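Subject: Re: [hall-games] Taping the grid for tennis ball bowls
From: Ilona Halász
Date: 2026-05-15
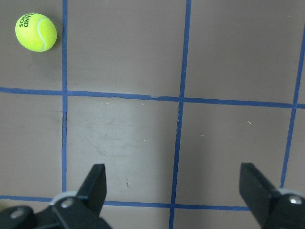 1. The tape

Mohcine asked for the tape instructions again and the old message has dropped out of the archive, so I am writing them out in full. My answers to Othmane's questions come after his message, further down.

We use blue tape. Five strips make the grid: three running up the table and two going across. Put the two cross strips down first. Tape laid second sits on top at the crossings, and a slow ball is less likely to catch if the strip on top runs the way the ball is rolling.

Pull off the full length in one go and have somebody hold the far end. Lay it, look at it from the throwing end, and press it down from the middle outward. Do not stretch it. Stretched tape creeps back overnight and the ends lift.

The lines will not be perfectly square. Ours are skewed in places and the cells are different sizes. I measured the table at Brela with a carpenter's square one year and it took the whole morning, and the scores were no different from any other year. If you can tell which cell a ball is in, the grid is good enough.

2. The table

A flat gray-brown top is fine. Avoid anything glossy. Wipe it with a damp cloth and let it dry before any tape goes near it.

Look for joints before you tape. A narrow gap next to a line is all right as long as the ball rolls over it without turning. Roll a few slow balls along it both ways and watch. If the ball follows the gap, shift the line or turn the table end for end.

Check the level with a ball too. Set it down in each cell and take your hand away. If it moves, fold some card under a leg and try again.

3. The balls

Ordinary yellow-green tennis balls. Worn ones roll straighter than new ones, but do not mix the two in one game. Throw out any with a split seam. It makes no difference what brand is printed on them.

4. Scoring

The far left cell is the high one. A ball counts if it is wholly inside the cell when it stops. If it is touching tape, it takes the lower of the two cells. Judge from directly overhead. People at the throwing end always think a ball is on the line when it is clear of it, and the other way round.

Now Othmane's message.

Othmane Ramadan wrote:

> Hello all,
>
> We are setting up at Elen for the first time in July and I have
> the job of the table. I have a few questions.
>
> Does the tape have to be blue? We have a box of white left over
> from marking the badminton court and I would like to use it up.
>
> What do you do when the ball stops in a cell and then gets
> knocked by the next one? At Irkness they told me the first
> position stands. Ayman says it is wherever the ball ends up.
>
> Does the tape come off afterward? The table belongs to the
> school and it has to go back the way we got it.
>
> Last thing. Wycliffe sent me the season totals so I could see
> what a normal score looks like. Rallis had 1174 and Elen is
> down for 971, but we have never played. Is that a mistake?
>
> Thanks,
> Othmane

Othmane, in order:

White tape will work. I prefer blue on a gray or brown top and find it easier to see under the hall lights, but there is no rule. Court tape is often thicker than what we use, so roll a ball across a strip of it before you do the whole table. If the ball hops, get thinner tape.

Ayman is right about knocked balls. You score the table as it stands after the last ball of the round. Irkness played the other rule for a while and gave it up, and whoever you spoke to may not have heard. The same goes for a ball knocked off the table. It scores nothing, even if it was in the high cell before.

The tape comes off cleanly if you take it up the same evening. Pull it back low over itself, slowly. We left ours on for a month at Brela and had to get the glue off with warm water and dish soap and then a plastic scraper. It did come off, but I would not want to do it on a table I had to give back. Try a short piece on the underside first and leave it for a day.

The 971 is a mistake. It belongs to Brela and was typed on the wrong line. Wycliffe has the corrected sheet and will send it around. Do not take the season totals as a guide in any case, they cover a whole winter. Our best single evening was 231 and a quiet one was 89, so expect something between those two once people have had some practice.

Two things you did not ask. Bring a second roll of tape, because a strip always gets torn by somebody's sleeve or watch. And put a rolled towel along the far end of the table, behind the last row, or you will spend the evening under the radiators looking for balls.

Mohcine, if you still want the cell values on cards, I have a set in a shoebox that you can copy. They are for the old layout, with one cross strip fewer, so you will need to write out another row.

I can bring the tape and one bag of balls to Elen if someone else brings the towels and the score sheets. Please reply to the list and not just to me, so we do not end up with two of everything again.

Ilona

--
hall-games mailing list
To leave the list, send a blank message with "unsubscribe" in the subject line.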